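What the Clandham Card Readers Are For

By Delia Matei

The students at Clandham have been told that the new card readers are there to keep them safe. I would like somebody at the college to show me how.

The readers went up in August, when the dorms were empty and the student paper wasn't printing. By the time people moved back in, every residence hall, the library and the student union needed a tap to get in and, in three of the buildings, a tap to get out. The company behind them is called Mokix. Its name is on the little plastic housings and, as far as I can find, nowhere in the minutes of any meeting a student was allowed to attend.

I graduated from Clandham long enough ago that we propped the side door of Urnard Hall open with a brick. I'm not going to pretend that was wise. Bikes went missing. A man none of us knew slept in the laundry room for most of a winter. So I understand why parents like the idea of a locked door, and I have no quarrel with a lock.

A lock doesn't need to remember you, though. These do. Each tap is stored with a name and a time, and the college's own notice says the records may be used "in support of conduct matters." That phrase sits on the second page, under a paragraph on lost cards.

On a Thursday night this fall, students held a sit-in on the ground floor of the administration building over the rent increase for Urnard. It was noisy and it ran past closing. The following week 361 students got letters asking them to explain where they had been. Some had been at the sit-in. Some had been in the library next door, which shares an entrance. One had stopped in to use the vending machine at 11:40 and went back to her room, and she now has a conduct file.

The dean's office says the letters weren't disciplinary. They were "invitations to clarify." I have read one. It gives a deadline, and it warns that a hold may be placed on registration if the deadline passes. I don't get many invitations like that.

Smaranda Nedelcu, who chairs the student assembly, asked for the number of thefts and break-ins before and after the readers were installed. She was told that the figures were being compiled. She asked again a month later and was told the same thing. Meanwhile the college managed to compile, in under a week, a list of everyone who walked through one particular door on one particular evening. It can clearly count when it wants to.

The assembly's petition now has 1,652 names on it. It asks for records to be wiped after a few days unless there's a crime report, and for a student vote on any other use. That seems modest to me, maybe too modest. The trustees' reply was four sentences long and thanked the students for their passion.

I should be fair to the other side. Filip House had a real assault two years ago, and the person who did it walked in behind a resident. A record of taps might have helped the police narrow down the hour. It would not have stopped him, because he never had a card to tap. A staffed front desk might have, and Filip House lost its night desk in the same budget that paid for the readers. I have yet to hear anyone in the administration put those two facts in one sentence.

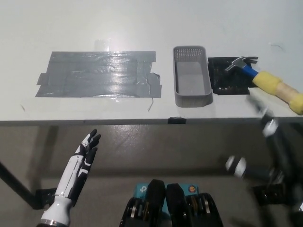

Can the college punish a student just for being recorded at a door?

The student handbook doesn't list entering an open building as an offense, so a tap by itself shouldn't be enough, but the handbook does let the dean treat a failure to answer a letter as one.

That last part is what worries me. Most 19-year-olds who get a letter from a dean will write back at once and say more than they need to. Some will name their friends. The assembly has asked that nobody reply without talking to its advice desk first, and I think that's right, even for the students who were only buying chips.

The trustees meet again before winter break. The readers are not on the agenda, and the agenda can be changed by a written request from 100 students. Smaranda Nedelcu tells me she had 400 by lunchtime on the first day. I expect the trustees will find the request was on the wrong form. I would be glad to have to write a correction.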